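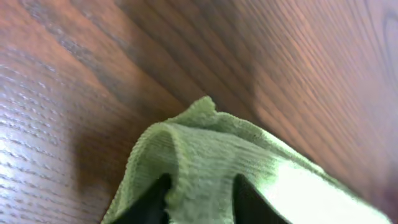 Section 5: Wiping Down and Oiling the Tabletop

Okay, you've got your Bulo table together and it isn't wobbling (if it is, go back to Section 4 and snug up those leg bolts!). Now for my favorite part. I've been looking after wood tables for longer than I'd like to admit, and this is the routine I use on my own.

What you'll need:
A microfiber cloth, clean and dry. I like a light green one because I can see the dirt on it.
A second cloth, just for oil
A bowl of lukewarm water
Ruggiero table oil, the small bottle

1. Clear the top completely. Yes, the fruit bowl too.

2. Go over the whole surface with the dry cloth, following the grain. On a top with a lot of figure the lines bend and swoop, especially near a knot, so just go with the long bands and don't fuss over the curvy bits.

3. Dip a corner of the cloth in the water, wring it out hard, and wipe again. Damp is plenty — if you're leaving beads of water behind, wring it some more.

4. Dry it right away with the other side of the cloth, then leave the top alone for 35 minutes.

5. Get down low and look across the table toward a window or lamp. The glare will show you any smears you missed, and it brings up the little pores in the wood too. Wipe those spots again.

6. Put a spoonful of oil on your second cloth and rub it in thin. Wait 32 minutes, then buff off whatever is still sitting on top.

Note: Pinch the cloth up in the middle when you buff. You get a nice little handle that way, and your knuckles stay off the wood.

Caution: Don't leave an oily cloth wadded up anywhere, ever. Oily rags can heat up and catch fire by themselves. Lay it flat outdoors to dry, away from anything that burns, before you throw it out.

Caution: No scouring pads and no spray polish with silicone in it! I did that once to my Praltex sideboard and spent most of November sanding it back.

How often? I oil mine twice a year and dry-wipe it whenever I walk past with a cloth in my hand. Replacement cloths are part number 779 in the parts list.

— Vittoria Gentile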